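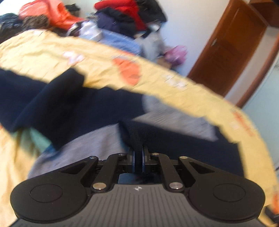 I have a theory that you can learn most of what you need to know about a house from the pile of clothes waiting to be folded. Not the closet, which people tidy up for company. The pile!

Ours lives on the bed in the spare room, and I've stopped being ashamed of it. My brother-in-law Jérémie Guérin folds everything the minute the dryer buzzes (sleeves in, thirds, stacked by person) and I admire him, I do. But I think the folding people have oversold it. A T-shirt, sure. Dress shirts, obviously, hang them up. But fleece? Fleece doesn't wrinkle. You can wad up a fleece in July and pull it out at the first frost and it looks the same as it ever did -- big and soft and a little shapeless.

So my rule is 30 minutes a week, and the bulky stuff goes last. Thick sleeves never lie flat anyway. You get one tucked under and the other one flops out, and then you've knocked over the socks. I roll mine and shove them in the bottom drawer, and when I lived up in Nullemdale, where you wore two layers to get the mail, I didn't even roll them.

My mother would be horrified. She ironed pillowcases. But she also spent every evening of my childhood standing up, and I'd have liked her on the couch with us.

Fold what you like folding. Leave the sweatshirts till tomorrow.

30 shares | 2 comments

Wanigasekara
My husband folds underwear. Sending him this.

dresitz_mom
Nope, sorry, if it's on the bed I can't sleep!! But you're right about fleece.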